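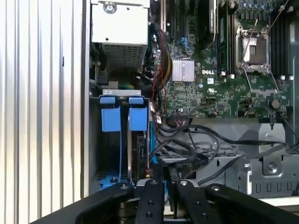 4. Naming things that have no everyday name

4.1 What we were listening for

Most people who bring something to a repair evening can say what the thing is. They have a toaster, a lamp, a sewing machine, a desktop computer. One layer down, the vocabulary thins out very quickly. A person who has owned a sewing machine for half a lifetime may have no word for the little metal foot that holds the cloth, and yet will have to talk about it within a minute of sitting down at the bench. This section looks at what speakers do in that minute, and we think it is some of the most inventive everyday language we have ever had the luck to record.

We use the term naming episode for any stretch of talk in which a speaker refers for the first time to a part of an object, and the listener gives some sign of having understood or not understood. The episode ends when both people have moved on to something else. In the Lirby recordings we found 207 naming episodes, produced by 51 speakers. Tags were entered in Clerkov, the same annotation tool used for the greetings data in Section 3, and all episodes were checked by a second reader. Disagreements were mostly over where an episode ended, and hardly ever over whether there had been one.

4.2 Placeholders and their helpers

The largest group by far, 137 episodes, opened with a placeholder noun: thing, bit, piece, part, or one of the playful forms such as doodad and thingy. Earlier work has tended to treat these words as signs of trouble, a kind of verbal shrug while the speaker hunts for the proper term. Our material points another way. The placeholder nearly always arrived with a helper in front of it or behind it, and the helper did the work. "The clicky bit." "The thing it sits on." "That piece that goes around when it shouldn't." Said over a bench, with the object in reach, these are excellent descriptions. The listener seldom asked for more.

Helpers fell into four broad families: color, sound, motion and place. We had expected place to lead, given that both speakers could see the object, and it did so for lamps and kitchen appliances. For sewing machines and bicycles, motion came first. Sound was rare everywhere, but when it did turn up it was a delight. One speaker described the fault in a hand mixer entirely through a small repertoire of hums and clicks, and the person across the table hummed back a correction.

Color deserves a paragraph of its own. It was the favorite helper for computers, and this surprised us until we looked at what owners were looking at. Much of the inside of a computer has no shape that an ordinary speaker would compare to anything. A colored part in such a setting gets talked about early, whether or not it has anything to do with the problem. In the Dell desktop in Figure 4, two blue plastic latches hang side by side in the drive bay, below a silver power supply. Owners of desktops with colored fittings went to the color first, and several then used it as a landmark for everything else: "behind the blue," "the cable over by the blue ones." We call this anchoring. Once an anchor was set, both speakers kept to it for the rest of the visit, and in one recording a repairer who clearly knew the trade term never used it again.

4.3 Who adopts whose word?

The last observation leads to the question we most enjoyed working on. When a visitor says "the clicky bit" and a repairer could say "the ratchet," which word survives?

The simple guess would be that expertise wins. In other settings it often does; patients pick up doctors' words, and new employees pick up the vocabulary of the shop floor. At the Orkano workshop, where all of our evening recordings were made, things ran mostly in the other direction. Repairers took over the visitor's word and kept it, sometimes through a long and rather technical explanation. Consider the following exchange, from a recording made in October (V is the visitor, R the repairer):

V: it's this sort of elbow that gets hot
R: the elbow, okay
R: so the elbow has a wire in it, and the wire's gone stiff
V: the elbow's stiff
R: well, the elbow's fine, it's the wire in the elbow

R had used the standard name for the part with another repairer earlier that same evening. With V it never appears. Note too how R fixes V's misunderstanding in the final line while leaving the borrowed word in place. The correction is all about the fault. The name is V's, and it stays V's.

Leopoldo Cuevas, who transcribed this recording, suggested to us that the pattern might be a form of politeness about ownership: the lamp belongs to the visitor, so the words for it do too. We like this idea very much, and there is some support for it in the data. When repairers talked about an object that nobody had claimed, such as a donated radio on the shelf, trade terms came back at once. A fuller test would need recordings in which the same part is discussed in an owned and an unowned object, and we have only 2 such pairs. Both fit the suggestion, but we would not want to lean on them.

An alternative account is offered by Diệp, who sees word adoption as a matter of speed. A repairer who introduces a new term has to teach it, and teaching takes time that could go to the repair. This works well for short visits. It works less well for the long ones, where there was plenty of idle talk – glue drying, a kettle cooling – and repairers still stayed with the borrowed word. The two accounts may simply apply at different moments, with speed explaining the first use and ownership explaining why the word lasts.

4.4 Words that travel

Finally, a small number of visitor coinages outlived the visit. "Elbow" turns up again three weeks later, used between two repairers about a different lamp, with no visitor present. Neither had been at the bench when the word was first spoken. We do not know how it reached them, and we have gone back through the recordings looking! It may have passed along during cleanup, which we did not record, or been written on a repair slip. The slips are taken up in Section 5, together with the labels on the spare parts drawers, where at least one drawer carries a word that no catalog would recognize.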